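Last updated: December, Monday, 16:40 (SK)

Right hand, cell 2. Thumb stall fault, continued

Fault came back at 09:15 on the rod-placing job. The hand closed on the rod, the controller logged a thumb overcurrent at 825 mA against a limit of 618, and the drive cut out. Rod dropped from low height onto the bench. No damage to the rod, none to the bench. Cycle count at the time was 1,089 since the tendon change.

Same code as last week, but last week it tripped on opening and this time on closing. Dimas had put the first one down to the tendon being set too tight. I slackened it by a quarter turn on Friday night and it ran clean until this morning, so either the quarter turn helped a bit or it did nothing and we were lucky.

What concerns me more than the trip is what the arm did next. The hand drive cut out as it should, but the arm carried on to its next waypoint for 15 mm before the hold came through. With a rod that is a nuisance. With Dimas's fingers in there, resetting the tray, it would be an injury. Cell locked out at the isolator at 09:20, tag on, key in my drawer.

Checks done, power on the hand only, arm brakes on:

- Thumb flexed by hand with the drive off. Free over most of the travel, then a stiff patch near full closure. Fingers all free.
- Drove the thumb slowly with nothing in the grip. Current climbs at the stiff patch, peaks below the limit, drops again. Repeated, same place each time.
- Swapped thumb and first finger channels on the Bretov driver board. The high reading followed the thumb, so the board and its current sensing are fine.
- Pulled the connector at the wrist. Pins straight, no discolouration.
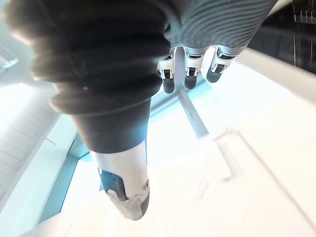

With the cover peeled back from the base of the thumb, the stiff patch went. Put the cover on again and it returned. I did this three times with the same result. The lowest fold is getting drawn into the gap at the thumb base near full closure, and there is a polished line on the inside of the cover where it has been nipped. It is the newer Drernetti cover, fitted at the same time as the tendon. The old one was a looser fit there, from memory. I can't find it to measure.

So the tendon was not the cause. I have put the quarter turn back.

On the late hold: the hand fault goes to the arm controller over the network as an ordinary message and is read once per program step. It was never wired to the stop input. The Saragih manual shows a fault relay output on the wrist plate for exactly this, and ours has nothing connected to it. My mistake at installation.

To do before the tag comes off:

1. Wire the fault relay into the arm's protective stop. Dimas has the cable.
2. Force a thumb fault at working speed, no part in the hand, and log the stopping distance. Five runs.
3. Clip the lowest fold clear of the gap as a stopgap. Ask Bikard whether they can mould one with a shorter skirt.
4. Leave the current limit at 618. Raising it would only hide the rubbing.
5. Nobody reaches in to reset the tray unless the isolator is off, including for "just a second".

16:30. Relay cable made up and tested for continuity, not fitted yet. Cell still locked out. D. Nasution has read this and agrees with all of it except item 3, where he would sooner trim the fold than clip it. Leaving that until we have a spare cover.

S. Kusuma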